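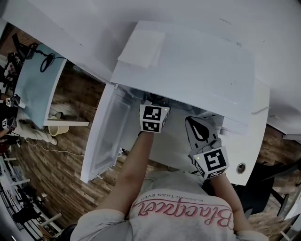
Fig. 1. Hand-held grippers at work in a small refrigerator, door open to the left.

Planning and Budgeting for Automation, Unit 6
Equipment lists for a gripper lab
Notes by Girish Chaudhary, revised April 2019

Reading before class: the Tarar case, pages 1 to 9. Bring the blank budget sheet from Unit 5.

6.1 Start from the task

Most first budgets in this course start with the robot arm. The arm has a price tag and a spec sheet, so it feels like the place to begin. Start with the task instead. Write down what has to be picked up, where it sits, and how far a hand has to reach to get it. The work in Fig. 1 is reaching into a cabinet from above with a gripper in each hand, and already you can list what it needs: the two grippers, the refrigerator, and enough floor for the door to open all the way.

Hand-held grippers come before the arm in many plans. People do the task with the same kind of fingers the robot will use later, and the recordings are used for training. For the budget, this means you can put off the largest purchase until you know the task is worth automating.

6.2 The four headings

Sort every line of your list under one of these.

Tools. Grippers, finger pads, marker cubes, spare mounts. Finger pads wear and should be entered as a yearly cost.

Props. Everything the gripper touches. Appliances, shelving, bins, dishes, towels. Students leave this heading nearly blank, and it is usually the one that goes over.

Room. Counters, desks, chairs, power, floor area. If you rent, the room is a monthly line.

People. Hours for operators, hours for whoever resets the props, and training time at the start.

6.3 Markers and mounts

The grippers in Fig. 1 carry black-and-white square markers on top. A printed marker costs very little. The mount costs more than the print, and the labor to fit and check it costs more than both. Enter all three. In the Tarar case the buyer entered only the print, and Mohsin Virk's review in February found the gap before the order went out.

Keep one complete spare gripper for every 4 in use. A station with one working gripper cannot do two-handed tasks, and you are still paying the operator.

6.4 Worked numbers: the refrigerator station

Prices are for class use. Get your own quotes.

Small refrigerator: $180
Set of finger pads and mounts: $400
Operators per station: 2

Questions to settle before these go on the sheet:

Is the refrigerator bought new? A used one is fine for most reaching tasks, but check the hinge and the door seal. The door will be opened far more often than in a kitchen.

Does it need to run? If it only has to open and close, you save on power and can put it anywhere. If the task includes cold items, plan an outlet close by and a safe cable route.

Will one model be enough? Usually no. A policy trained on one door handles that door. Amirul Menon's group at Premon budgets for several models and sells them on at the end of the project, with the resale value entered as zero. I recommend the same. If the money comes back, it is a bonus.

6.5 Floor area

Draw the station to scale with every door open and every operator standing where they will stand. Add the chairs. Allow around 4 feet between the open door and the next station. When two stations share an aisle, a person stepping back from one walks into the other, and work stops at both.

Storage belongs on the drawing too. A rack for spare parts takes floor area that students forget to rent.

6.6 Comparing quotes

For the exercise you have two quotes, from Brastemico and Ilteo. They are not laid out the same way. Brastemico includes mounts in the gripper price and charges separately for shipping. Ilteo does the reverse. Rewrite both under the four headings before comparing totals. Check the lead time as well, and ask what happens if one unit arrives faulty.

Exercise, due next class

1. Build a full budget for one refrigerator station with two operators.
2. Rewrite both quotes under the four headings and choose one. Give your reasons in half a page.
3. Draw the floor plan with the door open.

Work in pairs if you like, one submission per pair. Hand sheets to Yasir Afridi. Questions about the Tarar case go to Noman Jadoon.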